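Flernport's unclaimed desk clutter gets a table of its own

FLERNPORT - The contents of the town's junk drawers have gone public. The Venden Street Library is giving over a table on its second floor this November to small things that people have left behind in its study rooms, and anyone who recognizes something is welcome to take it home, no questions asked, or at least very few.

The library's lost property list for the past year runs to 638 entries. Umbrellas lead, as they have every year since the list was started. After them comes a long tail of the kind of object that lives on a desk, gets carried somewhere in a coat pocket, and is never thought of again. The library calls this group "sundries." It has its own shelf, and by the end of the summer the shelf had started to lean.

So the sundries are coming out a handful at a time. The table is a light wooden one with plenty of grain in it, and the library's notice says only a few items will be on it at once, on the theory that a person faced with a full shelf of pens will take a step back and go look at the magazines.

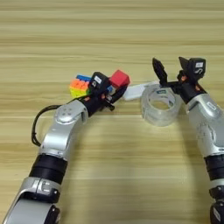 The first batch leans toward the playful. There is a 3×3 puzzle cube, nowhere near solved, and a small red cube with rounded edges that seems to have no ambitions beyond being red. There is a roll of clear tape, a blue marker, and a white rectangular item that has divided opinion. The eraser camp is confident. The small-box camp would like everyone to keep an open mind. A card at the information desk lists it as "white item," and the library says it will accept any reasonable explanation from its owner.

Claims are made on a half-sheet form, which asks for the object, the room where it was last used, and one detail that a stranger would not know. That last part has proved tricky. For the puzzle cube, the form suggests naming the color that gave the most trouble. For the tape, the library admits it is flexible.

The idea came out of the move from the old Nikelov Building, which the library left in the spring. Packing that place up took longer than planned, mostly on account of the drawers. Books have spines and call numbers and go into boxes in order. Drawers have rubber bands, a key to something, and three kinds of tape. The moving bill included $444 for what the invoice described as "miscellaneous, small," and that line got a fair amount of attention at the next budget meeting.

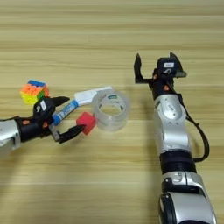

Whether the owners will turn up is another matter. A similar effort at the town pool two years ago reunited four pairs of goggles with their families and left the pool with a bin of single flip-flops, which it still has. The library is hoping for better numbers, and points out that a marker is useful on its own in a way that a flip-flop is not.

There is some feeling in town that the puzzle cube should be left out even if it is claimed. A letter in the library's suggestion box proposed making it a permanent fixture, with each visitor allowed one turn of one side. A second letter, in different handwriting, pointed out that this would never solve it. The library has filed both.
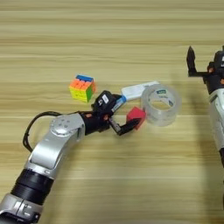 Among the unclaimed: a puzzle cube and a small red cube.

Items that go unclaimed by the end of the month will be sorted by use. Tape, markers and anything that can pass for an eraser go to the homework room, where supplies have a short life. Toys and puzzles go to the children's corner. The rest is headed for the Rajan Road thrift shop, which has agreed to take a box, with the emphasis on "a."

The library would also like to remind patrons that the table is for lost items only. Within a day of the notice going up, the desk had been offered a stapler, a jar of buttons and a lamp, all by people who knew exactly whose they were and wanted to be rid of them. Donations of that sort should go directly to Rajan Road, during business hours, and should fit through the door.

The table itself has drawn a few compliments. It came with the new building, and it replaced a folding one with a wobble that regular visitors had learned to fix with a folded bus schedule. According to the town's purchase records, the second-floor furniture cost $2,991 altogether, chairs included.
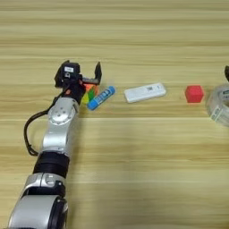

The tabletop, with its long bands of light and darker grain.

The sundries table can be visited until 6 p.m. on any day the library is open. Claim forms are at the information desk. Visitors are asked to bring their own pen, and to take it with them when they go.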